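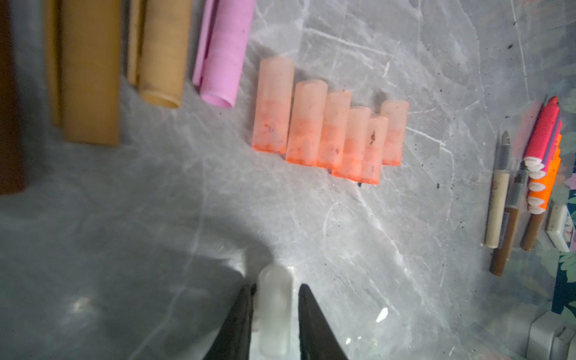
Printing out a draft is a waste of paper and always has been, according to a comment left after I gave the first version of this talk in June, and anybody with a decent screen can edit just fine on it. Okay! Start with that one, read it out loud, let people laugh. Then ask for a show of hands: who here has sent out something with a typo in the very first line? (Mine goes up too.)

Notes for the Miller Library talk, Wed 31 January
Editing your own writing when you're sick of looking at it

Opening story. The Grovach handbook. I'd been through that thing on my laptop so many times I could recite it, all 64 pages, and I was ready to call it done. Then the Wi-Fi went out at home, so I grabbed the printout I'd made for the binder and started reading at the kitchen table. By lunch I'd found the same paragraph twice, once on page 9 and once on page 41, word for word. I felt sick. Pause here, don't rush into the next bit like last time.

So what changed? Same words, same tired me. I think it's mostly that a page stops. You get to the bottom and you have to do something with your hands, and that little break is enough to make you notice you've been skimming.

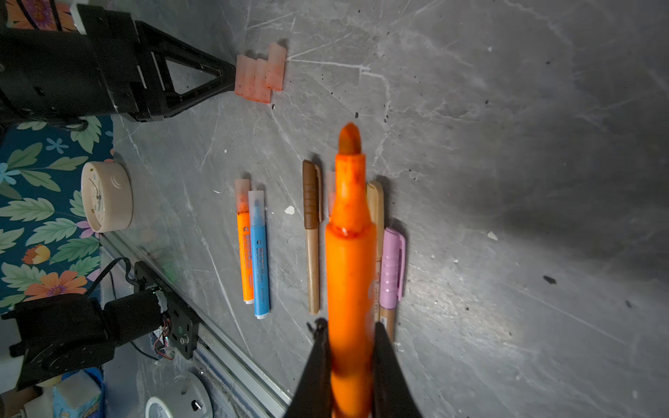 Reading time: 2 minutes

First pass: read it and don't fix anything. This is the part people fight me on. You'll want to rewrite the second sentence right away, and then you're stuck on page one until dinner. Just mark the spots where you got bored or lost and keep moving. A line in the margin is plenty. I use one color for the whole first pass, because when I used four I spent more time on the colors than on the chapter.

Second pass: go back only to the marks. Ask of each one, did I get lost because the sentence is a mess, or because I left something out? Those need different fixes. (Give the Adebisi grant example here. The sentence was lovely, and the deadline was missing from it.)

Third pass: out loud. Yes, the whole thing. Yes, with the door closed if you live with other people. If you run out of breath, put a period in. If you hear yourself putting on a fancy voice, cross that part out, since you'd never say it to a friend.
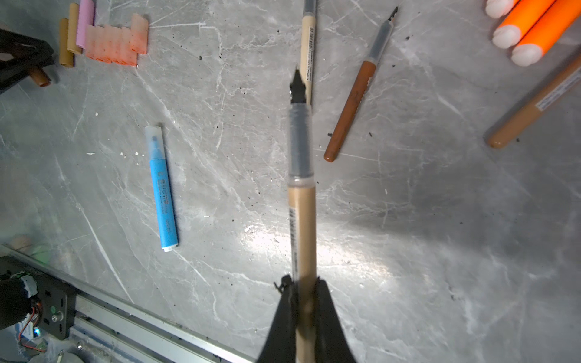

And do go ahead and cross things out hard, so you can't talk yourself back into them later! On the Revent report I started with a summary of 331 words and I was so attached to it. I crossed out sentence after sentence, feeling terrible, and it came down to 70. The client only ever quoted one line of it, and it was one I'd almost cut too, so I don't want to pretend I have perfect taste.

If there's time, talk about getting someone else to read it. Tell them what you want first. "Where did you stop paying attention?" gets you a much better answer than "What do you think?"

Handout goes around before questions. Ask the library to leave the side lights on, it was too dim to write last time.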